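Filed under: Workshop Notes / Finishing / December

Flatware polishing, second round with the fine compound.

Started at 7:40 with the spoons Katherine Sánchez brought over from the Espinoza kitchen. They are plain stainless, no plating, and most have years of scratches in the bowl from being stacked wet and scrubbed with the green pads. The handles are in better shape. We agreed to leave the backs alone unless there is a burr, and to work on the bowls only.

Washed everything first in hot water and dish soap, then wiped with alcohol. Last time I skipped the alcohol and the compound skated on the grease for the first few passes. Dried with the cotton rags from the top drawer. The paper towels shed too much.

Hand sanding before the wheel: 200 grit on the deep gouges, then up through the usual papers. I don't like going as coarse as 200 on a bowl, and on the thinner spoons it left a flat spot near the tip that I then had to blend out. Hatem says he would start finer and just take longer. He's probably right for anything with a thin lip. For the heavy serving pieces I'd still go coarse.

Batch number for this lot is 329. I scratched it on the lid of the tin so it doesn't get mixed in with the Lirner order, which has the same shape of handle.
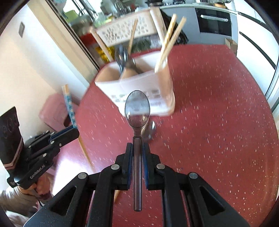

Wheel work went better than the sanding. Used the sewn cotton wheel with the Flurenis brown bar for the cut and the loose wheel with the white bar for color. Keep the two wheels apart. Somebody hung them on the same peg, and the white one had brown streaks in it, so I raked it out and lost most of the morning's patience doing that.

Notes on holding the piece: bowl facing down and below the center line of the wheel, handle pointing away from the body. Wilmer had one pulled out of his hand last month when he let the rim ride up into the wheel. Gloves off at the wheel, sleeves rolled.

The inside of the bowl is still the hard part. A flat wheel only touches the rim and leaves a dull patch at the bottom. I tried the small felt bob in the flex shaft and it reached fine, but it heats up the metal fast, and on 2 of them I got a faint straw tint. It came off with the white bar. Slower speed and shorter passes after that, and no more tint.

Anselmo Zapata asked if we could go to a full mirror. We could, but these are going back into daily use and they'll look scratched again by spring. A soft even shine will hold up better. I told him I'd do one each way and let Katherine pick.

Compound left in the seam where the bowl meets the handle comes out with an old toothbrush and warm soapy water -- do it before it sets, or you're there with a toothpick.

To do:
Order more white bar, the last one is down to a stub.
Second peg for the loose wheel, labeled.
Ask Rigoberto if the Zisto tumbler is free. It might do the forks, which I'm not looking forward to on the wheel -- the tines catch.
New dust bag.

Stopped at 4:15. Wheels off and covered.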